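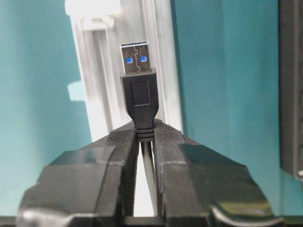
Straight pipe is cheaper than a better meter

Most arguments about flow meter accuracy in small water systems are conducted over the wrong number. A buyer compares two data sheets, sees that one unit claims a tighter percentage of reading, and pays for it. The meter is then clamped to the only exposed section of pipe in the building, a short run between an elbow and a half-open butterfly valve. The figure on the data sheet was obtained on a calibration rig with long straight runs upstream. It says very little about what will happen behind the elbow.

I have spent a good part of my working life reading meter logs for plants of modest size, and my opinion is that installation survey should be a separate line in the purchase budget, approved before the meter is chosen. At present it is usually folded into commissioning, when the pipe is already painted and the money is gone.

The Illstead booster station is a fair case. Its main line was metered by a transit time unit from Floltus, a competent instrument. The readings disagreed with the tank drawdown by enough that the operators stopped trusting both. Management asked for a quote on a dual-path replacement. Lợi Trình, who kept the station records, asked instead for the transducers to be moved to a section of pipe past the surge vessel, where the profile had room to settle. The disagreement shrank to a level the operators could live with. The replacement quote was for 885 dollars more than the cost of the move, and it specified the old location.

One station proves nothing in general. The physics is ordinary, though. A transit time meter measures the average velocity along a sound path and multiplies by a profile correction. The correction assumes a symmetrical profile. An elbow pushes the fast core of the flow to one side and adds swirl. More samples per second will not remove the error, and neither will better signal processing, however well it cleans up noise. The meter repeats the same wrong answer very steadily, and a steady trend line is easily taken for a correct one.

The usual objection is that multi-path meters handle disturbed profiles well. They handle them better. On a large transmission main they are worth their price. On a 400 mm line feeding a small district, the extra paths often cost more than a spool piece and an afternoon of welding.

A second objection is that straight pipe is not always available. This is true, and in cramped plants I would accept a poorer site if it is written down. Record the upstream fitting, the distance to it, the pipe wall thickness as measured by gauge, and the liner material. The Lernovex template has a field for each of these. In most files I receive, the fields are blank and the nominal wall thickness has been copied from a catalog.

Wall thickness deserves its own complaint. Inside diameter enters the flow calculation as a square, so a small error in the assumed wall becomes twice that error, in percentage terms, once it reaches the area. An old steel line with scale inside is never the diameter printed on the drawing. At the Châu works the log ran to 87 pages of hourly totals, all computed from a pipe schedule that had been superseded when the header was replaced.

Vendors could help by printing the installation conditions beside the accuracy claim, in the same type size. I do not expect it. Buyers can ask for the expected uncertainty at the actual site — fittings included — and decline to compare quotes that omit it.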